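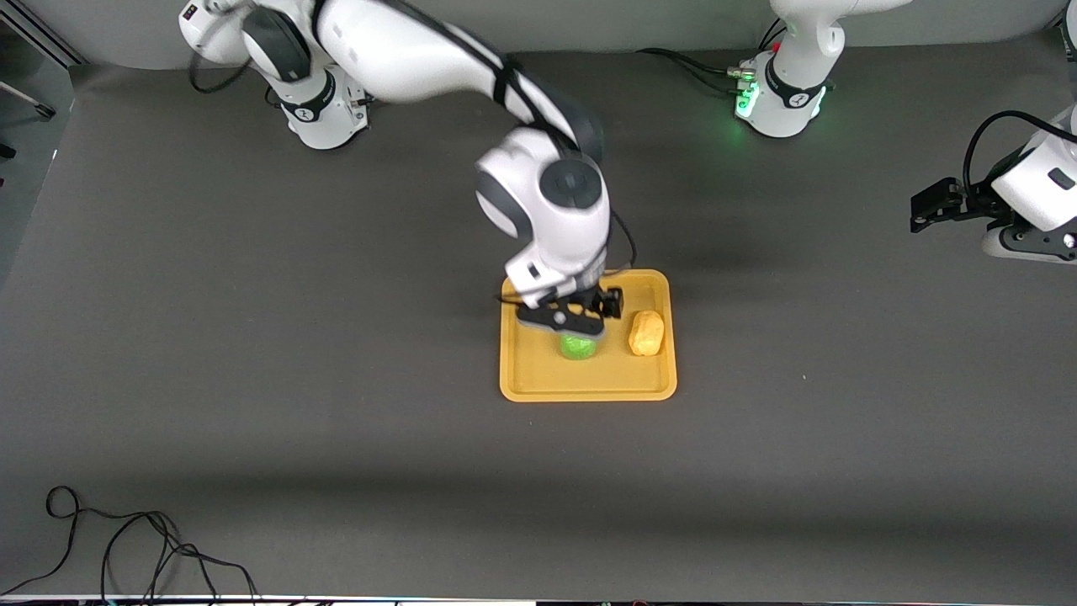
Right arm over the tray with the green piece, left arm parked. Fixed camera, Sunday.

5 min read

Sunday, started a little after 9 a.m.

Back on the tray task. Target for the day was 34 usable demos by remote control. The list on the whiteboard says "easy pick and place, one afternoon," and I'd like whoever wrote that to come and sit in the chair.

Setup as before: both arms on the far side of the table, yellow-orange tray in the middle, green piece and yellow lump as the objects. Only the right arm works in this one. The left stays out to the side the whole time. I still think recording its joints is a waste, since all the policy can learn from them is that the left arm never moves, but the Wundine format wants both arms or it throws the file out. Fine. Both arms.

First 10 episodes tossed. The gripper command was lagging behind the wrist, so on replay the fingers closed late and the arm left without the object. In the live view I never noticed, because I was correcting for it by eye without knowing I did. That bothers me more than the lag. If I'm compensating for a fault, the fault goes into the data along with my compensation, and the model gets to sort out which was which. Restarted the control node and the lag went away. No idea why. Writing that down so it doesn't get recorded later as "fixed."

Tried hand guiding for a while too. With gravity compensation on, you can take the wrist and walk it over to the tray, and the paths come out smoother than anything I get from the leader arms. But my hand and half my sleeve are in every camera view. The Demetti people claim you can replay the joint path afterward and record the clean video then. You can, as long as the object sits in exactly the same place both times. On three tries the green piece had shifted a little and the replay pinched the side of it. So that's double the work for a smoother curve, and I'm not convinced smooth matters here.

Lunch. Came back and did the rest on the leader arms.

Things that keep going wrong, by how annoying they are:

- Depth. From the operator's seat I can't tell if the fingers are above the green piece or already around it. I end up hovering, waiting, then dropping the last bit in a hurry. Every demo has that hover in it. The policy will learn to hover. The last one did, and it sometimes hovered until the episode timed out.
- The shadow of the arm moves over the table by the tray. The training notes say lighting variation is good. Maybe. It's the same shadow every time for the same motion, so I wouldn't call it variation.
- Loose cables in the near left corner. They get nudged between sessions, so the background differs from day to day for no reason related to the task. Tape them down or decide we don't care, but pick one.
- I'm getting better at it. Episode 30 is a lot quicker than episode 12. Same operator, same task, different behavior, all in one folder with one label.

Total at the end: 34 kept, counted after the restart only. With the earlier sessions the Mandivlow set now stands at 3916 episodes across all tasks. It's a nice big number and I expect it to show up on a slide. I'd trade most of it for 1000 that I'd watched all the way through. Spot checked a handful from the December batch while the upload ran, and two had the object already in the gripper at the first time step. Those were marked as good.

On the Vitale result: the claim is that their policy picks up soft objects after a few dozen demos. I read the methods part again over coffee. Start positions for the object were drawn from the same marked spots used in training. If that's the bar, a taught path with a fixed pose would do fairly well, and we've been able to do that for years without a model. Before anybody here repeats the claim, I want our own test with the tray turned and the green piece somewhere it has never been.

To do:
- log gripper command and gripper position separately, plot both, look for the lag
- second monitor with a side view for the operator
- swap operators halfway through a session and put it in the metadata
- baseline: plain replay of one demo, scored the same way as the policy
- go through the December batch by eye, or at least the first second of each

Training run is queued for tonight. My guess is it gets the yellow lump when it sits near the corner of the tray and misses it elsewhere. Will check in the morning before I read the loss curve.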